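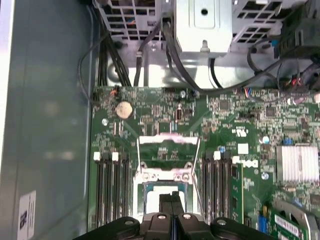
Old workstation board, socket questions

tkoval27
Got the side panel off and the load plate open. It's a green board from a used Dell tower, two banks of four memory slots, one on each side of the socket. Before I go further: do I need to take out the memory to get a cooler back on later, and should I change the coin cell while I'm in there? Machine has 3957 hours on it according to the sticker.

nantana_s
Change the cell. They're cheap and you've already got the case open. Write down your BIOS settings first if it still boots.

Flimilmont
Leave the cell alone unless the clock is losing time. I've got one of these that has been running on the original for years. Every time you pry at an old holder you risk bending the contact.

nantana_s
I've done dozens and never bent one. Push the clip, it pops up. No screwdriver.

gravelroad781
On the memory - depends on the cooler. The wide ones hang over the slots closest to the socket. With the stock one you can leave everything in. More important is the socket. Don't touch the contacts, and don't leave the plate open overnight. Dust gets in there and you'll be chasing a memory error that isn't one.

tkoval27
Stock cooler, so I'll leave the memory. Is there a trick to the two lever arms? I don't remember which one goes down first.

gravelroad781
Check the manual for your board, the order matters on the two-lever type. Mine has it printed on the plate. It takes more force than you'd expect and it creaks.

Flimilmont
Creaking is fine. If it stops halfway, open it again and check that the chip is seated flat.

tkoval27
Found the manual, page 27. Will close it up tonight. Ordered a cell anyway, it was 168 cents with shipping. Sorry Flimilmont.

Flimilmont
Your board. Keep the old one in case the new one's a dud.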